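Sorting Bench Gallery

Ledeck makes foam inserts and corner blocks for people who ship fragile goods in small quantities. The packing room at the Biltau building is where the cut pieces get sorted, binned and boxed. This page covers the tabletop sorting bench, a small layout we use to try out bin positions and piece sizes before changing anything on the main line. The notes under each heading were written by Amber Van Hecke, with additions from Hanneke Hendriks on the foam.

The bench

The layout is low and simple: a short conveyor, a bin beside it, and paper underneath. We wanted something two people could shift in a few minutes. The first version stood on a workbench in the hallway and had to be cleared away every evening.

Brown kraft paper covers the work surface. It hides the marks left by earlier layouts and it can be written on. When a sheet gets torn or too full of notes we roll out another one. The paper comes off the same rolls we use for void fill, so there is always some on hand.

The grid

The large squares are laid out in blue painter's tape. We use them to talk about positions: one square over, half a square back. The lines are not perfectly straight and they do not need to be. Strips get lifted and replaced as the layout changes, and short ends stay behind where a line used to run. Pencil lines were tried first and were too hard to read from a standing position.

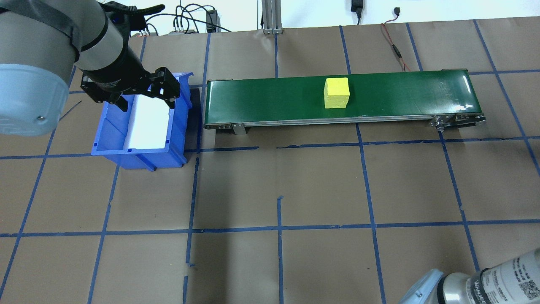 Bin placement took longer to settle than anything else on the bench. With the bin in front of the belt, people leaned over it to reach the pieces. With the bin at the end, foam pieces rolled in on their own and landed in any order, so the count sheet had to be done again. Beside the belt works best for us, with a gap wide enough for a hand.

The bin

Blue plastic, open top, rectangular, with ribbed walls that flare a little toward the lip. The flare lets the bins nest when empty. We bought the first set from Peeters and have kept to the same size since, so that the shelf spacing in the packing room still works. Labels go on the short side. Labels on the lip peel off within a month.

The conveyor

A green belt in a silver aluminum frame, with a roller and tensioning assembly at one end. The belt surface is glossy, and under the room lights it reflects quite a bit. Foam still sits well on it at the low speeds we use. Tension is checked at the start of each month. If the belt drifts to one side, adjust the bolts a quarter turn at a time and let it run for a minute before touching them again.

The wiring

A thin red and black wire runs across the paper to the roller end of the conveyor. Lift it before changing the paper. The wall outlet is close enough that we have not needed an extension cord.

The foam

The yellow cubes are cut from the same stock as our corner blocks. The faces are slightly rough, which gives a better grip on cardboard than a smooth skin would. Hanneke chose yellow for the bench pieces because it shows up clearly against the green belt and the blue bins. White offcuts were used before that and kept getting mixed in with the finished inserts.

Each batch of bench cubes is 500 pieces. They are used over and over until the corners crumble, then they go into the recycling sack with the trimmings. Cubes with a torn face are pulled out sooner, because they tend to catch on the edge of a bin.

Counts

During December we kept a tally of everything that went through the small layout. The total was 3,196 pieces, of which 1,775 were cubes and the rest were flat pads and short strips. The flat pads were the slowest to sort. They lie so close to the belt that it is hard to get a finger under them, and we now cut the trial pads a little thicker for that reason.

A full day on the bench comes to about 800 pieces, with a break at 10:30 and another after lunch.

What changes next

A second bin will go on the far side of the belt for the pads. The grid will be taped again with wider squares to make room for it. Trenda, who take most of our flat pads, have asked for them stacked in one direction, and we will try that on the bench before it goes to the main line.

Questions about bench sizes or the foam stock can be left at the Biltau front desk, marked for Amber or Hanneke.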